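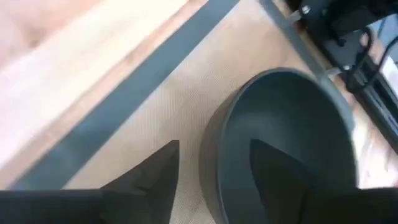
Gegen die Unterlage: Warum mattes dunkles Geschirr keinen Untersetzer braucht, sondern eine Regel

Wer dunkles, mattes Geschirr kauft, kauft in der Regel kurz darauf auch Matten. Der Handel bietet beides nebeneinander an, und die Begründung klingt plausibel: Schutz der Tischplatte, Schutz des Bodenrings, weniger Lärm beim Abstellen. Ich halte zwei dieser drei Gründe für schwach und den dritten für falsch gewichtet.

Zunächst zur Oberfläche. Eine matte Glasur ist im mikroskopischen Maßstab rauer als eine glänzende. Metallbesteck gibt darauf Abrieb ab, der als graue Linie stehen bleibt. Auf Weiß fällt das sofort auf, auf Anthrazit erst bei flachem Lichteinfall. Viele Besitzer schließen daraus, dunkles Geschirr sei unempfindlich. Es ist lediglich schlechter zu kontrollieren. Dasselbe gilt für Kalkränder und für den Fettfilm, der nach einem zu kurzen Spülgang im Inneren zurückbleibt. Ein leeres dunkles Gefäß sieht fast immer sauber aus, und ich prüfe deshalb mit dem Finger.

Für die Unterlage folgt daraus wenig. Die Kratzer entstehen innen, durch Löffel und Messer, und beim Stapeln, wenn ein unglasierter Bodenring auf der Innenfläche des nächsten Stücks dreht. Gegen beides hilft keine Matte auf dem Tisch. Hilfreich wäre eine Zwischenlage im Schrank, und die verkauft kaum jemand im passenden Farbton.

Bleibt die Tischplatte. Helles Holz mit glatter, geschlossener Oberfläche verträgt ein leeres Gefäß ohne weiteres. Kritisch sind stehende Feuchtigkeit unter dem Bodenring und Hitze. Eine grob gewebte Matte lässt Feuchtigkeit nach unten durch und hält sie dort fest, weil die Luft zwischen Gewebe und Lack nicht zirkuliert. Der Rand, den der Untersetzer verhindern sollte, entsteht dann großflächiger. Chiến Mạch, mit dem ich seit Jahren über solche Fragen streite, hält dagegen, man müsse die Matte eben nach jeder Mahlzeit anheben. Das stimmt. Nur kann man dann ebenso gut das Gefäß anheben und die Platte abwischen.
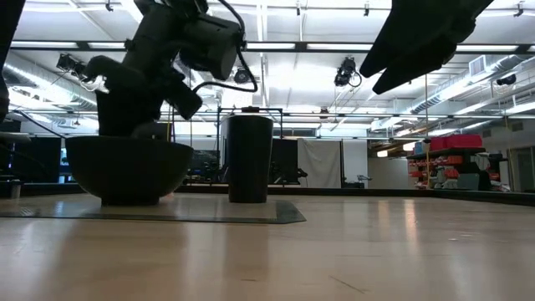
Der dritte Grund, die Geräuschdämpfung, ist der einzige, den ich gelten lasse. Keramik auf Holz klingt hart, besonders in Räumen ohne Teppich und Vorhang. Eine breite Schale wird häufig schräg aufgesetzt, trifft zuerst mit einer Kante des Rings und kippt dann nach. Ein hoher, schmaler Becher trifft eher plan auf, hat aber den ungünstigeren Schwerpunkt und profitiert von einem ebenen, harten Untergrund. Auf einer weichen oder welligen Matte steht er schlechter als ohne sie. Wenn man also schon unterlegt, dann die Schale, und der Becher bleibt auf dem Holz. Gedeckte Tische, auf denen jedes Teil seine eigene Unterlage hat, sind in dieser Hinsicht überausgestattet.

Ich habe das eine Zeit lang anders gehandhabt. In meinem Haushalt lagen Matten von Cisusent, 36 Zentimeter breit, dazu runde Untersetzer von Ronora. Die Matten waren ordentlich verarbeitet, die Kanten sauber umgenäht. Nach einem Winter lag die Hälfte davon dauerhaft im Schrank, ohne dass sich am Zustand der Tischplatte etwas geändert hätte. Geblieben sind 2 Stück, beide dunkel, beide für Schalen.

Zur Farbe noch eine Bemerkung. Schwarz auf Schwarz wirkt im Katalog geschlossen und ist im Gebrauch unpraktisch. Der Rand einer dunklen Schale hebt sich von einer dunklen Matte kaum ab, Krümel dagegen sehr deutlich. Auf hellem Grund ist es umgekehrt: Der Umriss ist eindeutig, man greift sicherer zu, und verschütteter Kaffee fällt sofort auf. Eine beige, feine Webstruktur ist aus dieser Sicht die bessere Wahl, sofern sie sich bei 60 Grad waschen lässt - was bei vielen Mischgeweben nicht der Fall ist.

Die Regel, nach der ich inzwischen decke, ist kurz. Breite Gefäße erhalten eine Unterlage, hohe nicht. Heißes kommt auf Kork, unabhängig von der Form. Die Matte wird nach dem Essen hochkant gestellt, bis sie trocken ist. Gestapelt wird höchstens zu dritt, mit einem Stück Filz dazwischen, das man aus jedem alten Rest schneiden kann.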